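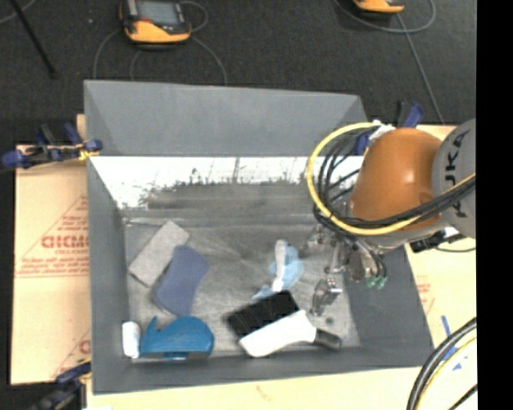
A big grey bin with a few things lying in the bottom, with cardboard underneath.

Sponges, brushes and bins

Every home has a place where the cleaning things live. It might be a cupboard under the sink, a shelf, a bucket or a big plastic tub. This page explains what some of those things do and how they work.

What does a sponge do?

A sponge is full of tiny holes. When you put a dry sponge in water, the water goes into the holes and stays there. Squeeze it and the holes get smaller, so the water comes out again.

Long ago, all sponges came from the sea. A sea sponge is a very simple animal that lives fixed to rocks and takes its food from the water flowing through it. Some people still use sea sponges in the bath. Most sponges in kitchens today are made in factories, from plastic foam or from a material called cellulose, which comes from plants.

Many kitchen sponges have two sides. The soft side is for wiping and holding soapy water. The rough side is for scrubbing food that has stuck to a pan. The rough side can scratch some surfaces, so always ask before you use it on anything shiny.

Some sponges are a little narrower in the middle. This makes them easier to hold when your hands are wet. The pad in the bin at the top of the page is a bit like this, and it is a blue-purple colour.

What does a brush do?

A brush has lots of thin hairs called bristles. Each bristle can bend. When you push the brush along, the bristles flick and drag dirt away from the surface. They can also reach into cracks and corners where a sponge is too fat to go.

Stiff bristles are good for mud on boots. Soft bristles are better for dust. A toothbrush is a cleaning brush too, made small enough to fit in your mouth.

Why do we need soap?

Water on its own will wash away sugar, salt and a lot of mud. It is not very good at moving grease. Grease and water do not mix — you can see this if you pour a little cooking oil into a glass of water. The oil floats on top.

Soap is made of tiny parts called molecules. One end of a soap molecule sticks to water and the other end sticks to grease. The soap surrounds small drops of grease and the water carries them off. This is how a greasy plate comes clean in a bowl of suds.

Word box
Absorb: to soak up.
Bristle: one of the stiff hairs on a brush.
Grease: thick oil or fat.
Scuff: a mark left when something rubs against a surface.

Where do scuffs come from?

Look inside an old plastic box and you will probably find pale marks and streaks. The grey bin has plenty of them on its floor. A scuff is made when something rubs against the plastic. Sometimes the plastic itself is scraped, and sometimes a little of the other thing is left behind.

You can wipe away the second kind. The first kind stays, however long you scrub, and the box still works just as well.

How do you keep a cleaning bin tidy?

At Prendine School in Comidham, each class looks after its own cleaning bin. Mr Aníbal Salgado, who teaches there, gave us the rules his class uses:

Squeeze out sponges and let them dry before they go in.
Stand brushes up or lay them flat. Do not squash the bristles.
Put lids on all the bottles.
Take out anything that does not belong.
Wipe the bottom of the bin at the end of term.

The class does a big sort-out in September and another on 6th July. Old sponges that have started to crumble are thrown away.

Stay safe

Some bottles of cleaner can hurt your skin or your eyes. Never open a bottle if you do not know what is inside it, even if it is small and plain. Never mix two cleaners together. If you spill some, tell a grown-up straight away and wash your hands.

Try it yourself

You will need a dry sponge, a piece of kitchen paper, a bowl of water and a measuring jug.

1. Put the sponge in the water and count to ten.
2. Lift it out and squeeze it over the jug.
3. Write down how much water you collected.
4. Empty the jug and do the same with the kitchen paper.

Which one held more? Try it again with a flannel or an old sock. If you have kitchen scales, you can weigh each thing dry and then wet. Draw a bar chart of your results — one bar for each thing you tested.

Next page: Buckets and mops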